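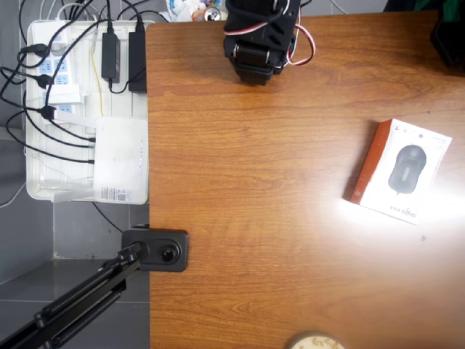

Vultinberg-Peinture : fiche du jeu de données

Version du 19 janvier 2018

Objet

Vultinberg-Peinture réunit les relevés de traces peintes par des animaux lors d'ateliers d'enrichissement : chevaux, porcs, perroquets et éléphants d'Asie. Le jeu sert à l'étude du geste (durée, pression, reprise de couleur) et à la comparaison entre espèces. Il ne contient aucune évaluation esthétique ni aucun prix de vente.

Contenu

Le dépôt comprend 3097 traces numérisées, issues de 400 séances. Une trace correspond à un contact continu entre l'outil et le support. Si l'animal lève l'outil plus d'une seconde, une nouvelle trace est ouverte.

traces.csv : une ligne par trace
seances.csv : une ligne par séance
animaux.csv : espèce, sexe, classe d'âge, identifiant anonyme
supports/ : numérisations des feuilles au format TIFF
LICENCE.txt

Champs principaux de traces.csv

id_trace : entier, unique
id_seance : renvoi vers seances.csv
duree_ms : durée du contact en millisecondes
longueur_mm : longueur développée de la trace
couleur : code à deux lettres (voir la table Jolteck)
outil : pinceau, rouleau, éponge, museau, trompe
aide : 0 ou 1, vaut 1 si un soigneur a tenu ou orienté l'outil

Les valeurs absentes sont notées NA. Le séparateur est le point-virgule, l'encodage UTF-8 sans BOM.

Collecte

Les séances se sont tenues sur deux sites, Hagedorn (chevaux et porcs) et Zorkari (perroquets et éléphants). La durée maximale était fixée à 60 minutes. L'animal pouvait quitter le poste à tout moment – la séance était alors close et le champ fin_anticipee mis à 1. Les peintures employées sont à l'eau. Les récompenses alimentaires sont consignées dans seances.csv, champ recompense, avec l'heure de distribution.

Traitement

Les feuilles ont été numérisées à plat, puis les traces segmentées avec l'outil Jolteck et corrigées à la main. Les superpositions de plus de trois couches n'ont pas été séparées ; elles portent le code SUP et sont à exclure des calculs de longueur.

Limites connues

Les chevaux sont surreprésentés.
Le champ aide n'a pas été rempli de la même manière sur les deux sites. À Zorkari, un simple guidage vocal a parfois été codé 1.
Onze séances n'ont pas de feuille associée, le support ayant été déchiré ou mangé.
Les durées antérieures au mois de mai ont été relevées au chronomètre, les suivantes par capteur. Ne pas les mélanger sans correction.

Utilisation

Charger d'abord animaux.csv, puis seances.csv, puis traces.csv. Le script verif.py contrôle les renvois entre tables et affiche les lignes orphelines.

Licence

Usage libre pour la recherche et l'enseignement, avec mention du nom du jeu et de sa version. La reproduction commerciale des feuilles numérisées est exclue.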